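Budora documentary wins top audience prize at Sturnby festival

A film pieced together from letters, ferry timetables and one very battered suitcase has won the audience prize at the Sturnby Documentary Festival, and if you were in the hall when the result was read out you'll know how loud it got. "The Winter Boat" took 1,789 votes, the most any film has had since the festival began handing out paper ballots at the door.

The documentary tells the story of two teenagers from the island town of Budora who fell in love in the last winter of the war, lost each other in the spring, and spent the next four decades writing letters that mostly never arrived. A postal clerk had been setting the undeliverable ones aside. When the old sorting office was cleared out, 489 of them were still there, tied up in bundles with kitchen string.

It sounds like the setup for a tearjerker, and yes, bring tissues. But the film is also funny, nosy and full of life. A good half hour goes to the town itself: the bakery that ran on borrowed flour, the dance band with no drummer, the ferry that kept its schedule through everything except fog. The letters are read by people who live in Budora today, many of them in their own kitchens, and they stumble over the old-fashioned spelling and laugh and start again. None of that was trimmed out, and the film is so much better for it.
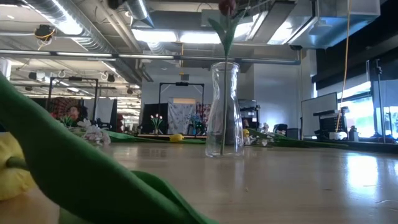

Is "The Winter Boat" a true story?
Everything in it comes from the letters, town records and taped interviews. A few short scenes on the ferry were restaged, and each one is marked on screen as a reenactment.

The production company, Plidus, spent 5 years on the project. Much of that time went into reading. The letters were written in two languages, often switching halfway through a sentence, and plenty of them had been damaged by damp. The team decided early on that they would not fill in missing words. Where a line is gone, the reader simply stops, and the sound of the room carries on for a moment before the next line begins. On a big screen, with a full house around you, those pauses are wonderful. You could hear people holding their breath!

The music deserves a mention too. It's almost all accordion and piano, recorded in the Budora school gym, and it never tells you how to feel. The one big tune arrives late, over footage of the harbor at first light, and it got its own round of applause at the second screening.

Sturnby audiences have always had a soft spot for archive films, but this year's lineup was strong from end to end. The runner-up, a portrait of a mountain radio station, had its own devoted crowd, and the short film program sold out before the opening night. Festival organizers added 2 extra screenings of "The Winter Boat" to meet demand, both in the larger hall, and both filled up by lunchtime.

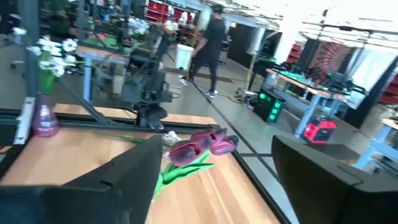
Purple tulips on a wooden tabletop.

The audience prize comes with a small cash award and, more usefully, a regional theater run. The film will open in Sturnby in April and then move on to a string of smaller towns along the coast, finishing with a free outdoor showing on the ferry dock in Budora. If it rains, that one moves into the school gym, where the score was recorded. Subtitled prints are being prepared for every stop on the tour, and there will be a daytime showing at each theater for people who don't like to travel home after dark.

Part of the letter collection will travel with the film. Thirty of the originals, chosen from different decades, will be on view in the theater lobbies, along with typed copies that visitors can pick up and read. The rest are staying in the Budora town archive, where the work of copying them continues. The archive is still looking for families who may recognize a name or a street, and has already matched several letters that turned out to have been slipped into the wrong bundles and had nothing to do with the couple at all.

Running time is 104 minutes with no intermission. Tickets for the April opening go on sale at the Sturnby box office at 10 a.m. on the first of the month, with a limit of four per person. The festival's short film winners will be shown before the evening screenings during opening week.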